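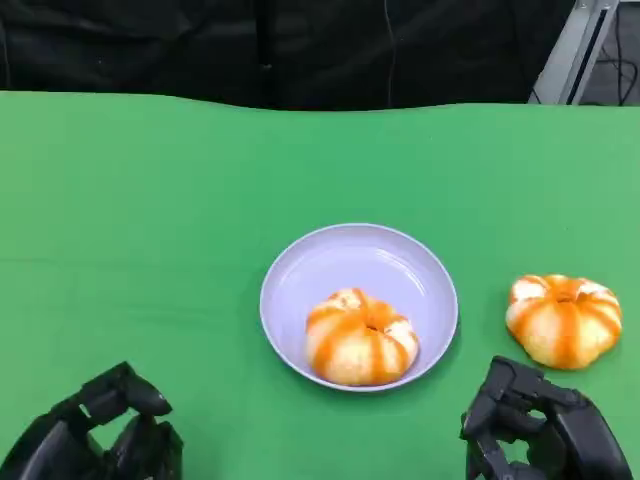 From: Hanna Wieczorek
To: Lanumbridge Neighbors list
Date: August 13, 2024
Subject: Re: Pierogi dough keeps shrinking back

Elżbieta Ziółkowski wrote:
> I made two batches over the weekend and both times the rounds
> pulled back to half their size as soon as I lifted the cutter.
> I'm using my mother's recipe, with the egg and cold water. Is it
> the flour? I bought the Ornanstead bread flour since the store
> was out of my usual bag. Also, does anyone freeze theirs raw?

Hi Elżbieta,

Oh, I feel for you! I fought with that very thing for most of my first winter here, and I think you've already put your finger on it. Bread flour is awfully strong for this, so it springs back like a rubber band. Plain all-purpose will be a lot kinder to you. If you have to use up the bag (I would, at those prices), let the dough sit under an upside-down bowl for a good 30 minutes, and if it's still fighting you after that, walk away and give it another ten.

I'd also try hot water in place of cold. My aunt in the Malinowski side of the family swore by it and left the egg out altogether, just a spoonful of oil and some salt. I know that's heresy in some houses, and your mother may have words for me, but the dough rolls out so softly that I've never gone back. Hiếu Bạch told me he does nearly the same thing for his dumpling wrappers, so I feel I'm in good company.

As for freezing - yes, raw, all the time. Lay them on a floured tray so they don't touch, leave them overnight, then bag them up. I do 12 to a bag, enough for the two of us with a couple left to fry for breakfast. Don't thaw them first or they'll go gummy on you. Straight into the boiling water, and give them a few more minutes than fresh ones.

What are you filling them with, by the way? I have far too much farmer cheese at the moment and would happily trade some for plums if your tree is doing well this year. I'm home most evenings.

Warmly,
Hanna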